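Faux Marble Painting: Your Questions

Share 30
Comments 3

We get a lot of mail at Costlow, and most of it lately is about painted marble. Good! It's our favorite finish to teach, and you really can learn it at a kitchen counter with a cheap brush and a free weekend. These are the questions that come up most. Updated 10 March 2018.

Do I need to be able to draw?

Not at all. Veins wander, and a shaky hand is a real help. People who draw well often have a harder time at first, as they want every line to be smooth and finished.

What surfaces can I paint?

Wood, plaster, primed metal, old laminate – nearly anything that's clean, dull and solid. Sand glossy surfaces until the shine is gone, wipe off the dust, then prime. We like the Stametti bonding primer for laminate. Two thin coats, and let the first one dry overnight.

Which colors should a beginner start with?

Everybody asks for white with gray veins, and it's lovely, but it shows every mistake. Try a warm stone first! Peach, cream and rust are very forgiving, and they look great in a room that gets evening sun. Mix a base of peach, then a second batch with a lot more white, and keep both on the plate while you work so you can go back and forth.

How do I make the cloudy part?

Brush on a thin coat of glaze and dab in your lighter color while it's still wet. Then soften it with a dry brush, barely touching, in every direction. Stop sooner than you think you should. If it all blends into one flat color, add a few more pale patches and leave them alone this time.

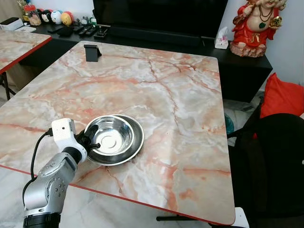
Pale clouds on peach, with thin rust and red veins running on the diagonal.

And the veins?

Pick one main direction, usually a slant, and let most of your veins follow it. Use a long thin brush or a feather, hold it near the end, and roll it between your fingers as you pull. Let a vein fork, fade out and pick up again farther on. Thin your vein color with glaze until it's a little see-through. Fewer veins than you planned is almost always right.

What should I do with the edge?

Two choices. You can carry the veins over the side so it looks like a solid slab, or you can paint the edge a single plain color. A thin dark red or brown line is a fun, old-fashioned look and it hides chips too. Tape it off only after the top has fully dried.

What top coat do you use?

Water-based clear gloss, three coats, with a very light sanding between them using 500 grit paper. Oil-based varnish turns yellow over time, so keep it away from whites. For a tabletop, wait 30 days before you put hot mugs on it (yes, really, even with coasters).

I hate how mine came out. Can I start over?

Of course! While the glaze is wet, just wipe it off with a damp rag. Once it's dry, sand with 100 grit, put on a fresh base coat and go again. The Brzozowska sample boards in our front room have been painted over so many times that the corners have gone round.

Do you run classes?

We do, at the Wokeren studio, all year except December. Brushes and boards are included. Bring an apron and a photo of a stone you love.

3 comments

tealdoor: Did my hall table in the warm colors and I'm so happy with it. The feather is way easier than the brush!

mossandbrick: Can you use this on a bathroom shelf? Mine gets splashed a lot.

Costlow: @mossandbrick Yes, give it one extra coat of gloss and be sure to seal the underside too.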